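# Favthorpe garment tagging set — README

Read this before you unpack anything, and read the section called "What it did to the job" before you write to us about throughput.
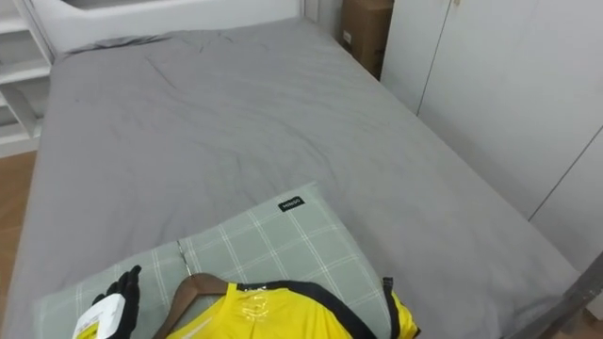 Favthorpe is a secondhand and overstock clothing business with one building, one loading door and a returns problem. Clothes come back, somebody finds the tag, reads the tag, checks it against the garment, looks for damage and decides where the thing goes. For years that somebody was one of the people on the returns floor. Since February it has also been Trastar, a two-handed robot that the company leases and that the floor mostly calls "the new hire," in a tone I'll leave you to imagine.

This repository holds the recordings, the labels, and the notes we kept while the thing was learning to hold a tag still. I keep the notes. I used to process returns, and I now process the processing of returns. My pay went up a little and my step count fell off a cliff.

Last edited 10 May 2022.

## Contents

- `episodes/` — 286 recorded episodes, one garment each
- `stills/` — 913 stills pulled from the episodes
- `labels/` — one text file per episode, written by a human being
- `notes/` — shift notes, lightly cleaned up. Some of the language was also cleaned up.
- `splits/` — which episodes we trained on and which we kept back

Nothing in `stills/` has been color corrected. If a shirt looks loud, it was a loud shirt.

## The task

An episode starts with a garment laid out flat, usually still on its hanger. The robot has to:

1. find the tag
2. take hold of it
3. turn it so the print faces the camera
4. keep it there until the reader accepts it or gives up
5. let go without dragging the garment along

Step 5 was added later. You can guess why.

Judging damage is not part of the task. Neither is folding. The sales material said a good deal about folding, and we look forward to it.

## Where it was recorded

Not all of it at the building. The first batch was shot on the returns tables, and the model got very good at returns tables. Put the same garment on anything else and it behaved as if the floor had opened up. So the second batch went to furnished rooms, with clothes laid on beds, pillows and whatever else was flat enough. Patterned bedding is in there on purpose. Checks and stripes under a hanger hook gave the early versions fits.

Yolanda Sotelo set up most of the room sessions. If you're adding rooms of your own, her advice is in `notes/rooms.md` and comes down to this: don't tidy. She found that people who know a recording is coming will clear out a room until it looks like a brochure, and then the model expects a brochure.

## Labels

Each label file has these fields:

| Field | Meaning |
|---|---|
| `garment` | plain words, whatever the labeler would call it out loud |
| `hanger` | yes, no, or tangled |
| `tag_found` | yes or no |
| `tag_read` | yes, no, or partial |
| `handoff` | yes if a person had to step in |
| `comment` | free text, please read it |

`handoff` is the field everyone upstairs wants to see, so a word about it. It's marked "yes" when a person touched the garment, the tag or the robot. It isn't marked when a person stood there with their arms folded waiting to be needed, and there was plenty of that. A chart made from `handoff` alone will tell you the floor had a restful spring.

`garment` is messy. One labeler's jersey is another labeler's shirt, and there's a run of entries where a cardigan is called "grandpa." We considered a fixed list and decided that the people who know clothes should get to name them. Map them yourself if you need to. There is a starter mapping in `labels/README`, and it does include "grandpa."

## What it did to the job

The old job had a rhythm. You picked up a piece, your thumb found the tag on its own, and while your thumb did that your eyes were already on the cuffs and the armpits. It was one motion. Trastar takes the tag and leaves the rest, which sounds like help until you try doing half of a motion all day.

For the first few weeks people kept reaching for tags the robot already had. Yayra Aryee, who has been on returns longer than the shelving, said it was like having someone finish your sentences slowly. She then rearranged the station so garments came to her after the tag was read, with the result showing on a screen at eye level. That is now the standard layout. The vendor's drawing of the standard layout is propping up a fan.

Some things got better, and I'd be a poor sport to leave them out. The tiny print no longer has to be read by anyone's actual eyes at the end of a late shift. The small plastic loops that used to catch under fingernails are mostly the machine's problem. Sore thumbs come up less in the shift notes. Nobody was let go, and two people moved to photographing stock, where they are reportedly insufferable about lighting.

Some things got worse. The pace now belongs to something that never needs to stretch, and people found themselves keeping up with it before anyone had asked them to. We put in a pause button at each station that doesn't log who pressed it. Getting that last part agreed took longer than training the grasp. If you are putting a system like this on a floor with people on it, get the button first, while everyone still wants your signature on things.

There's also the talking. Returns used to be a chatty job. With a station apiece and a screen apiece, it went quiet, and the new people stopped picking up the things you only learn by overhearing. We moved two stations to face each other. It costs a bit of floor space and the notes have been funnier ever since.

## Known problems

- Shiny prints on a garment can pull the tag finder away from the tag. Sports clothes are the worst for it.
- Tags in a color close to the garment's are missed more often than they should be.
- White tags on white bedding. Yes, we know.
- Some episodes begin with the tag already in the hand. They are fine for training the turn and useless for training the search. Filter on `start_state`.
- Wooden hangers are heavier than plastic ones and shift differently when a tag is tugged. The early episodes have too few of them.
- The reader, a Krishnan unit, sometimes accepts a care label as a price tag. For one long morning a coat cost 30 degrees, gentle cycle.

## Splits

We kept back whole rooms and never single episodes from a room. If you shuffle everything together your scores will be wonderful and they won't mean anything. Version 2 of the split file replaces an earlier one in which I did exactly that.

## Use

You can use the set for research and for building things. Please don't use the shift notes to time individual workers. Names have been taken out of them apart from people who asked to be credited, but a floor this small is easy to guess at, and everyone agreed to the notes on that condition.

The conversion scripts come from Jisodum and carry their own license, which sits in the same folder. They need more than 10 minutes on an ordinary laptop, and the progress bar is decorative.

## Thanks

Yolanda Sotelo for rooms, Yayra Aryee for the station layout and for reading a draft of this and crossing out the word "journey." The whole returns floor, for labels.

---

Comments

**hemline_k**
Is there any chance of the depth data? The stills are useful but I'm trying to work out how far off the fabric the tag gets held.

**favthorpe-notes**
Not in this release. Depth was only switched on for part of the room batch and it's patchy over dark hands. I'll ask.

**packing bench 4**
We got the same kind of setup in our warehouse last year, minus the button. Printed out your bit on the button and left it in the break room. It has moved to the manager's door, not by me.

**osk**
The starter mapping has "grandpa" going to cardigan but "grandpa (zip)" goes to nothing. Is that a fleece?

**favthorpe-notes**
Opinions differ. Leave it blank for now.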